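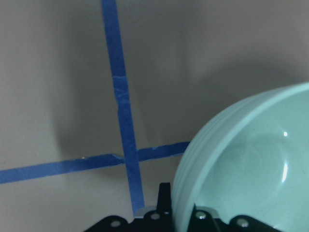 Marar game lounge – console stations, pre-opening check
September 2020. Walked by Hiwot Woldegiorgis, comments typed up same evening

**Power**

- [x] Surge strips off the floor, screwed to back of cabinet
- [x] No strip plugged into another strip
- [ ] Cords free of nicks – station 4 power cord pinched behind the cabinet, jacket flattened. Swap it, don't tape it
- [x] Breaker labels match the stations

**Heat / airflow**

- [x] Gap behind each console, both sides clear
- [ ] Vents dusted – the two older consoles by the window need doing again. Fan on one is loud at the menu screen, louder in Trisitz. Higinio to open it up
- [x] Cabinet doors have the mesh panels, not the solid ones
- [ ] One hour load test – only got to 50 minutes, had to let the electrician in. Redo

**Screens and mounts**

- [x] Wall brackets tight, all bolts present
- [x] TVs don't swing when pushed by hand
- [ ] Brightness and the flashing lights warning posted at eye level – sign is up but behind the coat rack. Move

**Controllers**

- [x] Wiped down, sticks and triggers too
- [ ] Battery doors – one missing on a spare pad. Pulled from the bin, tagged
- [ ] Charging dock – left slot charges then drops out. Evaristo thinks its the contacts. Dock out of use till he's looked
- [x] Wrist straps on the motion controllers, no fraying

**VR corner**

- [x] Play area marked, chairs outside it
- [ ] Headset cable overhead – hook is there, cable wasn't on it. Staff need teling again
- [x] Face pads changed
- [ ] Age limit card – still the August version, wrong wording. Abundio has the new file

**Floor and exits**

- [x] Cable covers flat, no lifted ends
- [x] Rear exit opens from inside with one hand
- [ ] Extinguisher tag – can't read the date, ink rubbed. Call the service people
- [x] Beanbags not blocking the aisle

**Result:** not passed yet. Load test, dock and station 4 cord before any public session, the rest can follow that week. Recheck with Higinio, bring the spare cord (it's in the Zeten box under the counter) and a flashlight.

Signed H.W.
Copy to A. Cuautle, E. Alvarado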